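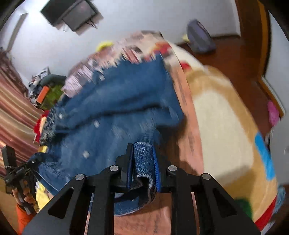

Denim is a kind of woven cloth, and the way it is woven explains most of how it looks and behaves. Every woven cloth is made from two sets of yarn. The warp yarns run along the length of the cloth, and the weft yarns cross them from side to side. In blue denim the warp is dyed and the weft is usually left white. Look closely at a fold of the cloth and you can see pale specks all over the blue. Where a piece has a raw edge, with no hem, the yarns can work free, and the edge becomes whitish and frayed.

Over and under

In the simplest weave, each weft yarn goes over one warp yarn and under the next. Denim is made with a different weave called twill. In a common twill, the weft passes under three warp yarns and then over one. On the next row the pattern moves across by one yarn. After 4 rows it starts again. The small steps line up and make slanted ridges. Most of the blue warp ends up on the front of the cloth, so the back looks much lighter.

Why the blue fades

The blue dye is called indigo. It does not dissolve in water until it has been changed by other chemicals. In that form it is yellow-green. Yarn is dipped in the dye and lifted out, and oxygen in the air turns it blue. The dipping is done several times. Even then, most of the dye stays near the outside of each yarn and the middle stays pale. Rubbing and washing wear away the outer layer, and the pale part begins to show.

Try it yourself

You will need an old scrap of denim, a ruler, and a blunt needle. Ask an adult to cut a square 14 centimeters wide.

Use the needle to pull one yarn from the side of the square. Note its color. Turn the square a quarter turn and pull a yarn from the next side. One should be blue and the other white. Keep pulling white yarns from the same side until you have a blue fringe as long as your thumbnail.

Untwist one blue yarn and look at its center with a magnifying glass.

Words to know

Warp: yarns that run the length of the cloth.
Weft: yarns that run across it.
Twill: a weave with slanted ridges.

Written by Shahnaz Bhattacharjee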